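3.2 Teaching the pick-and-place by remote control

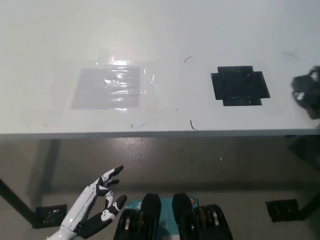

Figure 4. Head camera view of the work table, with the clear film and grey patch at left, the black tape target at right, and the robot's hand at lower left.

I'll start with the table, as most of our early trouble came from there. The whole task lives on one white tabletop with a target made of overlapping strips of black tape. Colanora, our teleoperation setup, sends the operator the head camera picture and very little else, so whatever the operator can't make out in a view like Figure 4, the learned policy has no hope of making out either. We held ourselves to that rule for every demonstration in this section - no peeking at the real table, no second monitor, no helpful colleague calling out distances from across the room.

The target is black on white and you can find it in a blink. The film is another story. Clear plastic over a pale grey patch on a white table is about as unfriendly as it gets for a camera, and what you mostly end up steering by is the shine on the creases. I did a good share of the demonstrations myself and I got into the habit of tipping the head a little before reaching, just to watch the bright streaks slide along the wrinkles (it helps more than you'd think!). That habit went straight into the data. We talked about filtering it out and decided to leave it alone, and I'll come back to it in Section 5 because the policy picked it up too.

We collected 200 demonstrations by remote control. Each one starts with the arm low and the fingers open, and ends when the operator lets go and pulls the hand back. We also collected a smaller set of 65 by hand guiding, where a person stands beside the robot, takes hold of the forearm and walks it through the motion. Hand guiding is quicker to learn and much kinder to the nerves. The trouble is that the person's own arm keeps wandering into the camera view, and a network is only too happy to learn that a sleeve means it's time to close the fingers. We masked what we could and kept the hand-guided set for warming up the arm controller only, never for the vision part.

There were six operators, three of whom had never driven a robot before. Everyone got the same short practice on Clallach, our simulated version of the task, and then moved to the real table. Clallach is fine for learning which way is forward. It's hopeless for film, which it treats as a stiff little card, and the new operators all said the same thing after their first real session: they came in too high and closed on air. Looking down from the head, depth near the tabletop is hard to judge, and a nearly invisible edge doesn't give you much to go on. What worked best was coming in from the side with the fingers loosely spread and closing late.

Lighting deserves a word as well. The overhead lights leave a soft patch of glare toward the back left of the table, and the floor throws back a reflection of its own. I was tempted to hang a diffuser over everything, and for one afternoon in October we did. Success during training runs went up and then dropped badly as soon as the diffuser came down, so we went back to plain room light for the full set. The same goes for stray hairs and marks on the tabletop. We left those to chance between sessions, on the theory that a policy which gets upset by a hair isn't ready for anybody's kitchen.

Failed attempts were kept, with a label. If the operator missed, they were asked to carry on and try again inside the same recording - no resets, no starting fresh. Those recoveries are messy to watch and the motion is jerky in places, but dropping them cost us more in the ablation than any other single change, as Table 2 shows.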